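The man who writes sorry for a living

He has asked me not to use his name, which is a good start for someone whose trade is sincerity. For 11 years he has worked at Csonka, a small publicity firm in Mirkovden that looks after soap actors, former girl band members and people who came third on things. When one of them upsets the public, he writes the apology.

"I don't write it," he says, before I have my coat off. "I help them find the words."

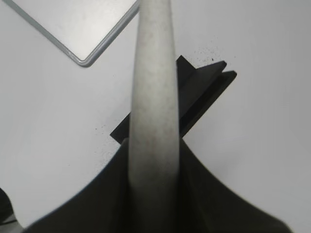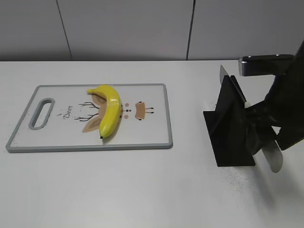
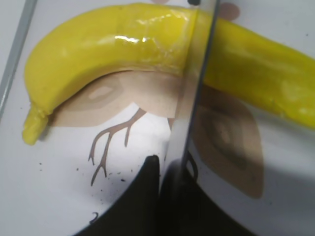
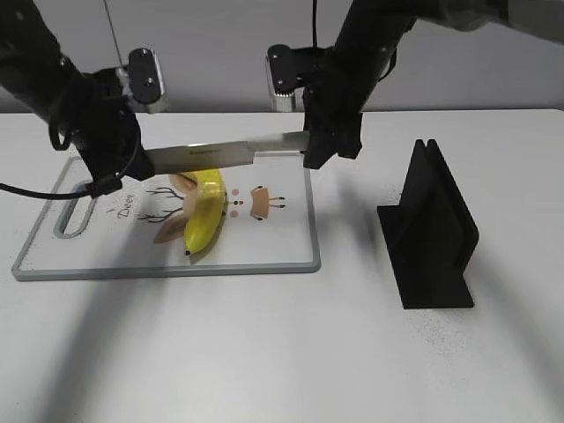

Last picture: the banana on the chopping board, with the knife above it.

I ask who chooses the words once they have been found. He says it's a conversation. I ask how long the conversation usually takes. "With some clients, 6 minutes. They're busy people."

We are meeting on a Monday, the day he says most of his clients like to leave social media. They have read the replies all weekend and by breakfast they have had enough. He reckons he has handled 41 of these departures. I ask how many stayed away. He looks at the ceiling for a bit.

"Define away."

Gone. Account closed, no posts.

"Two. One of them had a baby and the other lost her password."

The rest came back, mostly inside a month, mostly with something to sell. He doesn't see why that should bother anyone. "If you tell your friends you're off the drink for January, do they come round in February and shout at you?" I say that my friends don't get a magazine cover for it. He says that's my friends' problem.

He was a showbiz reporter once, and he talks about those days as if the phone calls were all made by somebody else. He got out when the money got worse. Csonka paid better and the hours were the same. I put it to him that he used to cause the trouble and now charges for clearing it up, and he says plumbers do both as well. I'm not sure that's true of plumbers.

What about the crying videos? He has rules for those, though he calls them preferences. No make-up, or none that shows. Sit on the floor if you can do it without looking daft. Keep it under 75 seconds, because past that people start looking at the kitchen behind you and working out what it cost. "That's advice about lighting and length," he says. "The feeling has to be theirs."

And if there is no feeling?

"Then we do a written statement."

He is proudest of Werkton, the hospital drama that lost two of its leads last winter after a row over a birthday party. The statements went out at the same time, 9am, and were so alike that viewers laid them side by side and found the same sentence about "listening and learning" in both. I have them printed out and I pass them across the table. He reads them slowly.

"They'd been through the same thing," he says. "People who've been through the same thing often say the same thing."

With the same typing mistake?

"It was early."

The firm now pays for Clandach, a service that measures how angry the public is and gives the result as a score. He shows me on his phone. A quiz show host I had forgotten about is on 22, in green, and he seems pleased for her. When I ask what the score is made from, he says it's complicated. When I ask whether he knows, he says he has been on the course. It does tell him when a client can safely go back on breakfast television, and he swears it has never been wrong, although he also says he sometimes waits an extra week to be on the safe side.

I ask if he has ever told a client to say nothing at all. Often, he says. They hate it. They would sooner be shouted at than left alone, and a quiet week frightens them more than a bad one. It's the one thing he says all morning that I believe straight off, and he seems to regret it, asking if we could keep that bit general.

Has he ever had to apologise on his own account? Once, to his sister, over a wedding speech. He did it by text.

"She said it sounded like work."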